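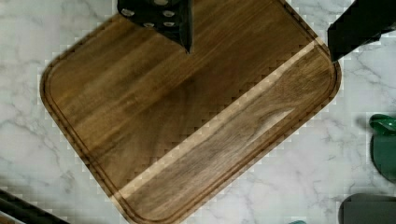
Leave the cables slack

Most of the stoppages on our counter cell at Malent have been cable trouble, and most of that came from tidiness. People see black leads looping beside a white arm and want them tied down flat. A tied lead has nothing to give when the wrist turns.
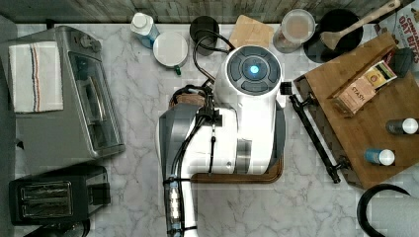 I would sooner have a loop that brushes a mug than a connector pulled halfway out. We allow 650 mm of free cable at the wrist and look it over every Friday. 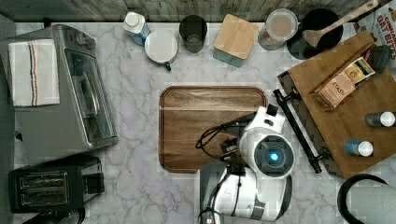
Check the fingertips first

Sornura's service sheet puts the fingertips last, after the joints and the camera. I think it has the order wrong. A worn tip will miss the rim of a board when everything above it is fine, and you can lose a morning recalibrating a sound arm.
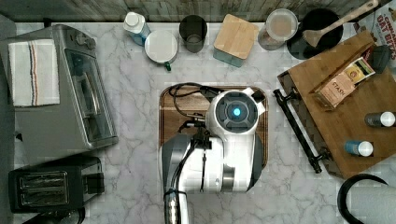
Five minutes with a rag and a screwdriver comes before any software. We changed tips after 78 runs last time, which was too late.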